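Three months with the Hirdale picking course

I bought the Hirdale right-hand course in March, after a long stretch of playing the same four warm-ups and getting no faster. It is a download, split into 36 lessons, with a PDF of tab and a folder of backing tracks. I play a solid-body electric with a fixed bridge and 10-gauge strings, and I have been at it long enough to have bad habits that are hard to shift. What follows is a log of what I changed and what the numbers did.

The first eight lessons deal with pick angle and depth. The course wants the pick tilted slightly towards the headstock, with very little of the tip passing below the string. I had been burying it. To check this I recorded a dry signal straight into the interface and looked at the waveform. A deep stroke gives a tall initial spike and a short gap before the note, where the pick has stopped the string before releasing it. With the tip raised, the gap shrinks and the notes sit closer to the same height.

Lesson nine introduces the Tresholm pattern, six notes across two strings, starting on a downstroke. It is strict alternate picking, so the string change always falls after an upstroke. I ran it for ten minutes a day at sixteenth notes, starting at 84 bpm, and put the click up by 2 bpm only after four clean passes. If a pass failed, I went back one step.
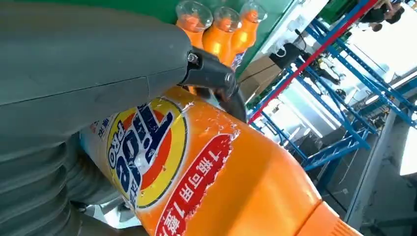 Grey arm, orange bottle.

The string change after an upstroke is easy enough. The trouble starts in lesson fourteen, where the pattern is shifted by one note and the change falls after a downstroke. The pick is then trapped between the strings and has to hop out. The course offers two fixes. One is a small rotation of the forearm on that stroke alone. The other is to change the slant of the pick for the whole phrase. I tried both for a fortnight each. The rotation was faster at once but noisier on the wound strings. The slant took longer to learn and is the one I kept.

I keep a tally of repetitions in a text file. At the end of lesson twenty it stood at 1,609 for the shifted pattern. By then I was at 118 bpm, clean, and 126 with one or two dropped notes.

Gear made less difference than I expected. I swapped my usual pick for a Brerex 1.5 mm, which is stiff and has a sharp bevel, and it did cut down the scrape on the low E. The Pagano compressor came off the board for practice, as it was hiding uneven strokes. It went back on for playing with other people.
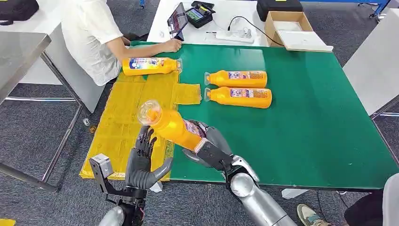
The left hand gets only three lessons, and that is the weak part of the course. Most of my remaining errors are timing faults between the hands, with the finger landing late on the first note of a new string. I slowed the recordings to half speed and found the same fault every time the first finger had to follow the fourth. My own exercise for this is plain: fourth finger on one string, first finger on the next, 400 times, no faster than 70 bpm.

The backing tracks are usable. The drums are programmed and there is no version without the guide guitar, so I filtered it out as best I could with a notch at 2 kHz, which also took some of the snare with it. The tab has a misprint in lesson twenty-two, bar five, where the 12 on the G string should be an 11. The video plays it correctly.

I have six lessons left, all on sweeping, and I will start those once the shifted pattern holds at 130.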